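Kollura recipe notes

Hi! This is the readme for Kollura, my pile of home recipes typed up as plain text files. I started it in March after my recipe box got too full to close, and it's grown to 80 recipes so far (mostly soups and breads, I won't lie).

Each file has a title, the servings, the ingredients and then the steps. Amounts are in cups and ounces. If a line starts with a question mark, I couldn't read my own handwriting — treat it as a guess!
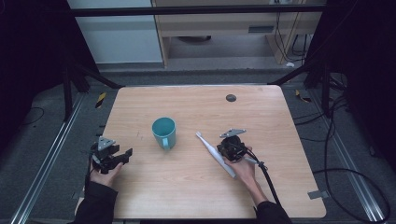

The tags are a bit messy. I used "quick" for anything under half an hour, and "Wulelia" for the dishes I copied out of the old Wulelia church cookbook, which had no oven temperatures at all, so those are mine.

Known problems: the lentil soup is in there twice, and the rye loaf needs 2 rises even though the file only mentions one. I'll fix both in the next version.

Last updated 8th November.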